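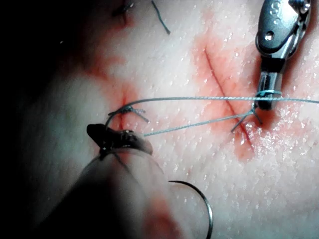
Section 6. Running the suturing station on an open day

Read before doors open. Sections 1 to 5 cover install and calibration – don't skip them if the cart has been moved.

6.1 Before visitors

1. Cart wheels locked. Stop button on the public side, within reach of the host.
2. Clamp the skin pad in the tray. Two cuts per pad is plenty, leave the rest smooth for the next group.
3. Braided suture, curved needle. Check the strand for frays.
4. Home both arms. Load the Kultunix open day profile, not the lab one. Lab profile is faster and has no pause between throws.
5. Wrist camera on, feed to the big screen. Wipe the lens first.

Note: Halmont pads and Jadoon pads are not the same thickness. Pick the right one in the menu or the needle goes too deep.

6.2 The demo

1. Host says "arms moving", then presses Start.
2. One arm drives the needle, the other handles the strand. Keep talking, people ask about the knot every time.
3. Pause after each finished stitch. Trim tails short, long ones get picked up by the next pass.
4. Run time is 14 minutes per group. If your over, stop at the next knot and move on.
5. Press Park. Wait for the green light before you let anyone near the tray.

CAUTION: Needle is real and sharp. No hands in the tray while the arms are powered, host included.

CAUTION: Slack strand near the jaws can snag. If it wraps where it shouldn't – Stop, release jaw, clear it with forceps. Do not pull.

6.3 Between groups

1. Count needles out, count needles in. Write it on the sheet.
2. Blot the pad. Red dye stains sleeves and does not wash out.
3. New pad after 37 stitches or when the holes start tearing.

Note: jaw inserts are good for over 4,000 cycles. Counter is under Service > Jaws. Error 499 means the counter wasn't reset after a swap, it dosen't mean the jaw is bad.

6.4 Closing

Park, power off, needles in the sharps box, cover on. Clillska carts: unplug the screen separately or it stays on all night.

Revised Dec 10, 2022. Next revision January, with the new tray drawings.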